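Notes from the Warneo lab visit, July. Typed up on the train back, so forgive the state of them.

Got there late (wrong entrance, the one by the loading bay is locked after lunch) and missed the welcome talk. Seidu Lamptey came down to fetch me. Six of us in the group, mostly from integrators, one guy from Clernar who took more notes than anyone.

## What they're working on

Short version: two-arm kitchen chores, learned from demonstrations, and a way of deciding which demonstrations to throw away. The throwing away is the result they wanted to talk about. They call the method Dirkel. They started with 993 demos, all done by people driving the arms by hand. Old approach, train on the lot. New approach, score each demo by how well the two arms agree with each other, moment to moment, then drop the worst and retrain.

The scoring bit I only half followed. Razia Mughal did the whiteboard. As I understood it: you train a small model to guess what the left arm is doing from what the right arm is doing, and the other way round. Where the guess is badly off for a long stretch, the operator was probably dithering — parking one arm, forgetting it, then yanking it back in. Those stretches teach the policy to hesitate. Cut them and the hesitation mostly goes away, she says. No new data needed, wich is the selling point.

I asked if you don't also lose the odd clever recovery that way. Yes, some. She'd like a second check before anything gets cut, they don't have one yet.

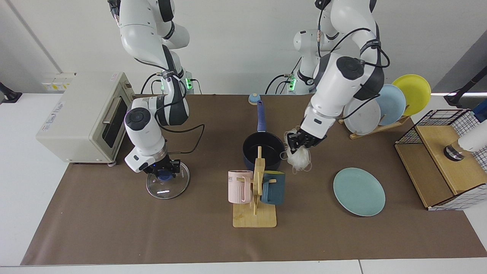
Dish washing is the chore they use for nearly everything, as it's hard to do well with one hand. Seidu talked us through it from behind the tape. The two grippers have completely different problems. A glass lid with one small knob is a stiff thing, you either have the knob or you don't. The mesh sponge in the other gripper is all floppy netting hanging under the fingers, and the cameras have a hard time saying where it ends. So the demos where people got stuck are mostly sponge demos, and those score worst. He was upfront that this is a bias. Filter too hard and you're left with a robot that is lovely with lids.

Their fix for now is to rank within each kind of object, so sponge demos only compete against other sponge demos. Sounded sensible. Also sounded like something added the week before a deadline, but fine.

## Numbers

Only one I wrote down properly: 44 test runs per version, same start positions for both. The success chart went by too fast and the slides are not being shared until the paper is out. Filtered was above unfiltered on every chore shown. Gap smallest on hanging mugs. Razia thinks there isn't much dithering to remove there, the motion is short.

## Other bits

- Amoah, their labeling tool, gets a public release "soon". Asked twice, same answer.
- Retraining takes a night. Scoring is quick, done over a coffee.
- 2 operators did most of the demos. Somebody asked if the method just learns to prefer one of them. Long pause, then "we should check that". Good question, wish it was mine.
- No results on a different robot.

Want to try the scoring on our own packing data before the autumn review. We have plenty of dithering in there, mostly mine. Razia said to email for the whiteboard photos — do that tommorow. Also ask about how long a stretch has to be before it counts, I have it down as two different things on two different pages.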